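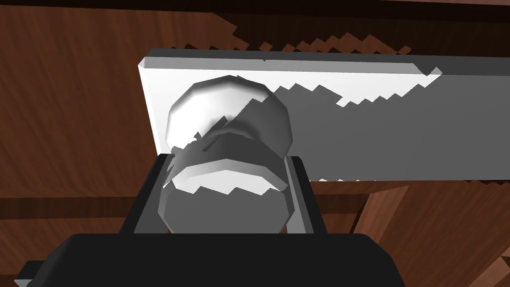 *시뮬레이션 렌더. 패널의 둥근 손잡이와 그리퍼의 두 손가락.*

# Lollport

장비를 사기 전에 장비를 살지 말지 정하려고 만든 시뮬레이션 데이터셋과, 거기에 딸린 구매 계획표입니다. 처음에는 계획표가 딸린 쪽이었는데 지금은 저장소 이슈의 대부분이 계획표 이야기입니다. 데이터만 필요하신 분은 `data/`로, 결재 서류를 써야 하는 분은 `budget/`으로 가시면 됩니다. 둘 다 필요하신 분께는 위로를 전합니다.

## 왜 만들었나

가구 손잡이를 잡고, 당기고, 미는 작업을 할 로봇 팔이 필요했습니다. 견적은 세 곳에서 받았고, 세 견적서는 서로 다른 것을 "기본 구성"이라고 불렀습니다. 어떤 곳은 제어기가 기본이고 그리퍼가 옵션이었으며, 어떤 곳은 비상정지 버튼까지 옵션이었습니다. 비교표를 만들려다 보니 정작 우리가 어떤 손가락 폭과 어떤 손목 각도가 필요한지 모른다는 사실이 드러났습니다.

그래서 구매 요청서를 내려놓고 시뮬레이터를 켰습니다. 손잡이가 달린 패널 앞에 그리퍼를 세워 놓고, 어떤 사양이면 잡히고 어떤 사양이면 안 잡히는지부터 기록했습니다. 시뮬레이터 안에서는 그리퍼를 부숴도 납기가 다시 시작되지 않습니다.

## 들어 있는 것

| 항목 | 내용 |
|---|---|
| 에피소드 | 1,617개 |
| 평가용으로 따로 뺀 에피소드 | 116개 (위 숫자에 포함) |
| 작업 | 손잡이 접근, 파지, 당기기, 밀기 |
| 그리퍼 | 평행형, 손가락 두 개 |
| 영상 | 손목 카메라 렌더 |
| 같이 기록한 값 | 관절 각도, 손가락 간격, 접촉 여부, 성공 표시 |
| 실물 로봇 데이터 | 없음. 견적 단계임 |

성공 표시는 에피소드가 끝나는 시점의 패널 위치만 보고 붙습니다. 손잡이를 우아하게 잡고 당긴 경우와 손가락 모서리로 걸어서 끌고 나온 경우가 똑같이 성공입니다. 후자가 마음에 걸리면 접촉 여부 열을 같이 보세요. 양쪽 손가락이 모두 닿았는지 따로 적혀 있습니다.

## 폴더 구조

```
lollport/
 data/
 train/
 heldout/
 specs/
 gripper_variants.yaml
 camera_variants.yaml
 budget/
 plan.csv
 plan_old.csv
 plan_old_진짜최종.csv
 notes.md
 scripts/
 check_specs.py
 sum_budget.py
```

`plan_old_진짜최종.csv`는 최종이 아닙니다. 지우면 `notes.md`의 참조가 깨져서 그대로 둡니다.

## 사용법

사양 후보가 데이터의 작업 조건과 맞는지 확인할 때:

```
python scripts/check_specs.py --spec specs/gripper_variants.yaml
```

계획표 합계를 낼 때:

```
python scripts/sum_budget.py budget/plan.csv --vat
```

`--vat`를 빼면 금액이 기분 좋게 나옵니다. 보고용으로는 쓰지 마세요. 한 번 그렇게 올렸다가 다음 분기 소모품비가 사라졌습니다.

## 계획표 읽는 법

`plan.csv`는 132행입니다. 로봇 팔은 그중 한 행입니다. 나머지 행이 뭔지 궁금하시면, 그 궁금증이 바로 이 저장소를 공개한 이유입니다.

열은 이렇게 생겼습니다.

- `item`: 품목. 되도록 견적서 표기를 그대로 씁니다.
- `stage`: `sim`, `bench`, `line` 중 하나. 언제 필요한지를 뜻합니다.
- `owner_budget`: 어느 예산에서 나가는지. 비어 있으면 아직 싸우는 중입니다.
- `lead`: 납기. 업체가 말한 값과 우리가 적은 값이 다를 때는 우리 값이 더 깁니다.
- `blocks`: 이게 안 오면 못 하는 일.
- `regret`: 나중에 안 사도 됐다고 생각한 품목 표시. 채우는 사람이 부끄러움을 이겨야 하는 열입니다.

품목 단가가 100만 원을 넘으면 비교 견적이 필요하다는 우리 내부 규정에 맞춰 행을 나눴습니다. 규정을 피하려고 나눈 행은 없습니다. 케이블이 네 줄로 나뉜 것은 케이블이 네 종류이기 때문입니다.

## 데이터에서 배운 것과 그게 돈으로 바뀐 과정

**손가락 모양.** 처음 구매 목록에는 다지 핸드가 올라 있었습니다. 시연 영상이 근사했습니다. 우리가 할 일은 둥근 손잡이를 양옆에서 무는 일이었고, 평행 그리퍼로 대부분의 조건이 처리됐습니다. 다지 핸드는 목록에서 내려갔고, 그 자리에 교체용 손가락 패드 몇 쌍이 들어갔습니다. 시연 영상은 없습니다.

**그리퍼 몸통 크기.** 카탈로그를 볼 때는 파지력만 봤습니다. 손목 시점 영상을 돌려 보고 나서야 몸통이 화면 아래쪽을 차지한다는 것, 그래서 손잡이 밑부분이 가려진다는 것을 진지하게 따지기 시작했습니다. 카메라를 한 대 더 사느냐, 브래킷을 새로 깎느냐의 문제가 됐고, 브래킷이 이겼습니다. 브래킷은 세 번 깎았습니다.

**렌더 품질.** 그림자 설정을 올리면 경계가 매끄러워지고 Womico 청구서가 길어집니다. 우리는 낮은 설정으로 대부분을 뽑았습니다. 그림자 경계가 톱니처럼 끊겨 보이는 장면이 있으니, 외형에 민감한 모델을 학습시킬 분은 다시 렌더하는 비용을 본인 계획표에 넣어 두세요. 우리 계획표에서는 그 행이 `stage: 언젠가`로 되어 있다가 스크립트가 오류를 내서 삭제됐습니다.

**손잡이 형상.** 면이 각지게 나뉜 저폴리곤 모델입니다. 접촉 계산은 가벼워지지만, 손가락이 평평한 면에 닿을 때와 모서리에 닿을 때 결과가 달라집니다. 실물 손잡이용 패드를 고를 때 이 데이터의 접촉값을 그대로 믿지는 마세요. 패드는 싼 것부터 종류별로 사서 문질러 보는 편이 빠릅니다.

## 업체 메모

업체 평가는 우리 사정에 한정된 이야기입니다. 금액은 계약 때문에 지웠습니다.

- **Cellow**: 팔. 견적서가 가장 짧아서 좋았고, 나중에 전화로 물어볼 것이 가장 많았습니다. 설치 교육은 별도 항목입니다. 교육을 받아야 그 항목이 있다는 것을 알게 됩니다.
- **Kamath**: 그리퍼와 패드. 도면을 먼저 달라고 하면 줍니다. 플랜지 규격은 꼭 도면으로 확인하세요. 어댑터 판 하나가 6월 일정을 통째로 먹었습니다.
- **Womico**: 렌더용 연산 임대. 쓴 만큼 냅니다. 끄는 것을 잊은 만큼도 냅니다. 저녁 7시에 자동 종료되도록 걸어 두었고, 그 뒤로 청구서를 열 때 손이 덜 떨립니다.

## 예산 짤 때 빠뜨리기 쉬운 행

우리가 한 번씩 다 빠뜨린 것들입니다. 순서에 의미는 없고 아픈 정도도 제각각입니다.

- 작업대. 팔이 움직이면 같이 움직이는 책상은 작업대로 치지 않습니다.
- 전기 공사. 콘센트가 있다는 것과 써도 된다는 것은 다른 결재입니다.
- 안전 울타리와 위험성 평가
- 예비 케이블. 꺾이는 자리는 늘 같습니다.
- 저장 장치. 영상은 상상보다 많고 상사는 상상보다 적게 승인합니다.
- 운송과 하역. 견적서의 "도착도"가 건물 앞까지인지 실험실 안까지인지
- 폐기 비용. 포장재만으로 한 행이 됩니다.
- 시험용 가구. 손잡이 달린 패널은 누군가 사서 나사로 조여야 합니다.

## 한계

- 장면의 표면은 나뭇결 재질 위주입니다. 유리나 광택 금속 앞에서 손목 카메라가 어떻게 되는지는 이 데이터로 알 수 없습니다.
- 마찰 계수는 우리가 정한 값입니다. 측정값이 아닙니다. 측정기도 계획표에 있습니다.
- 렌더에는 센서 잡음이 없습니다. 실제 카메라를 고르는 근거로는 화각과 가림 정도까지만 쓰세요.
- 성공률을 구매 근거로 제출할 때는 어떤 손가락 폭에서 나온 값인지 같이 적어 주세요. 숫자 하나만 오려 가면 그 숫자가 다음 해 목표가 됩니다.
- 평가용 에피소드는 학습에 섞지 말아 주세요. 성적이 좋아지고, 그 성적을 본 사람이 장비를 덜 사도 되겠다고 합니다.

## 기여

버그 수정과 사양 후보 추가는 풀 리퀘스트로 받습니다. `plan.csv`에 행을 보탤 때는 `blocks` 열을 꼭 채워 주세요. "있으면 좋음"만 적힌 행은 병합하지 않습니다. 있으면 좋은 것은 이미 우리도 많이 알고 있습니다.

`regret` 열 제보는 익명으로 받습니다. 양식은 `budget/notes.md` 맨 아래에 있습니다.

## 변경 기록

- 평가용 분할을 고정함. 그 전에는 실행할 때마다 바뀌었음.
- 손가락 간격 단위를 미터로 통일.
- `sum_budget.py`가 빈 `owner_budget`을 0원으로 세던 문제 수정. 합계가 올랐음. 죄송합니다.
- Kamath 플랜지 어댑터 행 추가.
- 같은 행 하나 더 추가. 첫 번째 것은 구멍 위치가 달랐음.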